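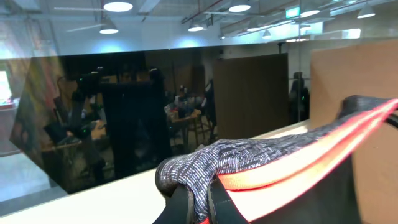
Le gant de maille grise à liseré rouge orangé, replié sur un doigt de la pince, vu par la caméra de poignet.

Apprendre le textile à un bras robotisé, une démonstration à la fois

Un gant de travail en maille n'a pas de forme propre. Posé à plat, il a un contour ; saisi par le poignet, il en a un autre, qui dépend du point de prise, de l'élasticité du bord-côte et de la vitesse du mouvement. Pour un bras industriel programmé par points, cette variabilité est rédhibitoire. À Imormont, l'équipe de Nekov a donc renoncé à écrire la trajectoire : un opérateur l'exécute, le système l'enregistre.

La téléopération s'effectue avec Uibo, une paire de poignées légères dont les mouvements sont reproduits par le bras. L'ouverture de la pince suit celle de la gâchette. Le retour d'effort est volontairement sommaire, limité à une vibration au contact. L'opérateur travaille donc surtout à l'œil, à partir du flux de la caméra fixée au poignet du robot. La politique entraînée recevra ce même flux, et une démonstration réussie grâce à une information absente de l'image est écartée du jeu de données.

La tâche retenue consiste à prendre un gant sur une table et à le déposer dans un carton, poignet vers le haut. Une séquence dure 12 secondes lorsque la prise est bonne du premier coup, 20 lorsqu'il faut la reprendre. Les reprises sont conservées. Un modèle nourri exclusivement de gestes propres ne dispose d'aucun exemple de correction et se bloque dès que le tissu glisse.

Le liseré élastique fournit le repère le plus stable. Sa couleur tranche sur la maille chinée, dont la texture mouchetée se prête mal à l'estimation d'orientation. Les opérateurs ont pour consigne d'approcher par le bord et de refermer les doigts sans traction latérale. Une prise trop basse laisse pendre l'extrémité du gant d'un côté du doigt, configuration fréquente, récupérable, et annotée comme telle.

L'éclairage reste une difficulté. Les parois vitrées sombres renvoient l'image des lampes et du mobilier, et ces reflets se déplacent avec le poignet. Plutôt que de les masquer, Nekov fait varier l'orientation de la table d'une série à l'autre. Le carton change lui aussi de place, car un premier modèle avait mémorisé sa position et continuait de lâcher les gants dans le vide une fois l'obstacle déplacé.

L'annotation est confiée à Lalerero, un outil interne qui découpe chaque enregistrement en phases : approche, fermeture, levée, transfert, dépose. Le découpage automatique s'appuie sur l'ouverture de la pince et doit être relu, la fermeture sur un textile mince différant peu d'une fermeture à vide. Les opérateurs se relaient toutes les deux heures. Au-delà, les gestes raccourcissent et les approches perdent en régularité, ce que les courbes de vitesse font apparaître nettement.

Le protocole compte désormais 17 positions de départ, du gant étalé au gant retourné sur lui-même. Cette dernière demeure la moins bien traitée, et les séries prévues pour juin lui seront consacrées.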